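Work and Automation
Handout 6: Handling tasks in offices, shops and stores
Foundation year, Otley campus

Purpose of this handout

Last week's lecture dealt with fixed automation, in which the machine stays in one place and the goods are brought to it. This handout turns to handling tasks: picking up an object, carrying it a short way and setting it down in a chosen place. Such tasks take up a large part of the day in records rooms, stock rooms and showrooms, and until recently few of them were thought suitable for machines. Students should read it before the seminar and bring their notes on the Fadar case.

6.1 The task and its parts

A person who puts a file box on a shelf does not normally think of the job as having parts. For the purpose of automation it must be divided. The object has to be found, approached, gripped with enough force to hold it but not enough to crush it, lifted clear, turned to the correct angle and released. Each part can fail separately, and a job description written for people will seldom mention any of them.

The grip deserves particular attention. A tall, narrow box offers two good faces and very little depth. Finger pads with a textured surface are commonly chosen for goods of this kind.
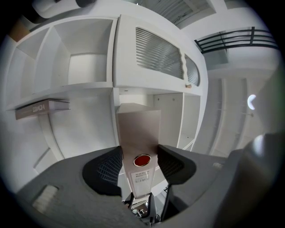 Figure 6.1 Upright box held between two mesh-textured finger pads, with shelving behind. The label and barcode are low on the box.

Students should consider where labels are placed. In many stores the position of a label was settled years ago to suit a person reading at eye level. Where a gripper is introduced, staff may be asked to move labels so that they are not covered by the fingers. This is a small change, but it falls on the people who prepare the boxes, and it is rarely included in the estimate of time saved.

6.2 The Fadar records store

Fadar keeps paper records for client firms at its Anwood site. Before the change, clerks shelved and retrieved all boxes by hand. The site holds 3,000 boxes, of which 1,397 were judged suitable for handling by gripper in the first stage. The remainder were too heavy, damaged or of an irregular shape, and stayed with the clerks.

The system, known on site as Kan, was first used in March. The following changes were recorded in the first stage:

Clerks spent less time lifting and more time checking shelf positions.
Two new duties appeared: clearing stopped jobs and inspecting boxes before they entered the system.
Breaks, formerly taken when a trolley was empty, were moved to fixed times.
Requests for awkward items went to a smaller group of staff, who reported a heavier physical load than before.

The last point is often overlooked. When a machine takes the easier items, the average difficulty of what is left for people goes up. A grading scheme based on the old mixture of work may then be unfair to those who remain on manual duties.

6.3 Shelving and shared space

Open compartments are simpler for a gripper than drawers or doors. Loose objects on or near the shelves present a different problem, as they must be either recognised and avoided or removed beforehand.
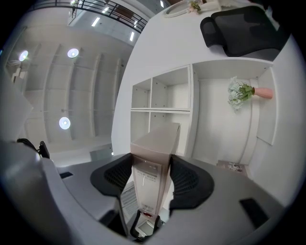
Figure 6.2 Gripper holding a file box before open shelving. Note the vase of flowers lying on its side in the larger bay.

In a shared workplace, rules on what may be left on a shelf affect everyone who uses the room. Staff should be consulted before such rules are made.

Seminar preparation

Write 2,000 words on one handling task known to you from work or study. Divide the task into its parts, state which of them could be automated, and describe the duties that would be left to people. Work is to be handed in at the department office by 4 pm on the day before the seminar.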